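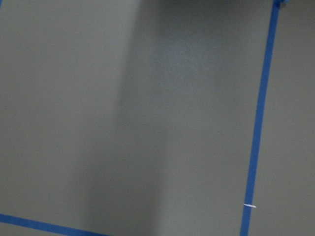

Un rectángulo de cinta azul

Soledad Echeverría empezó a construir su brazo robótico en abril, con la idea de que ordenara los botones de la mercería de su tía. La tía ya los tiene ordenados. «Siempre los tuvo», admite. «Fue un error de planteamiento».

El brazo se llama Jotano y vive atornillado a un tablero gris en el taller compartido de Skadcombe, al que Echeverría acude casi todas las tardes. Su mundo está delimitado con cinta azul de pintor, y todo lo que cae fuera de ella, a efectos prácticos, no existe. «Dentro de la cinta, Jotano es responsable de sus actos. Fuera, la responsable soy yo».

¿Y por qué cinta, habiendo perfiles de aluminio? Echeverría me mira con paciencia. «Porque la he movido ya unas 30 veces. La cinta no protesta». El primer rectángulo lo trazó ella a ojo; el actual lo midió Pilar Leiva, que comparte banco y no soporta las esquinas aproximadas. «Pilar vino a pedirme un destornillador y se quedó hasta las diez con una escuadra», cuenta.

La pinza lleva su propia cámara, y de ahí vienen casi todos los disgustos. El brazo proyecta sombra sobre el tablero que intenta mirar, y durante semanas el programa tomó esa sombra por un objeto. «Bajaba a cogerla con una delicadeza conmovedora. Cerraba la pinza, subía, la soltaba al otro lado. Según el registro, 71 aciertos de 100». Hace una pausa. «No había nada en la mesa».

Balakrishnan Hegde, que le revisa el código desde Lagos, propuso una lámpara a cada lado. Ella prefirió enseñarle al programa lo que es una sombra -- decisión que hoy califica de «juvenil», aunque la tomó en septiembre. Las lámparas siguen en su caja.

De dinero habla menos. Lleva gastados 400 euros, casi todos en servos, y varios murieron pronto. Le pregunto si compensa. «Un bote de botones vale bastante menos», dice, y se agacha a repasar con la uña un tramo de cinta.

Lo siguiente será un segundo rectángulo, más pequeño, donde dejar las piezas. Pilar ya ha pedido la escuadra.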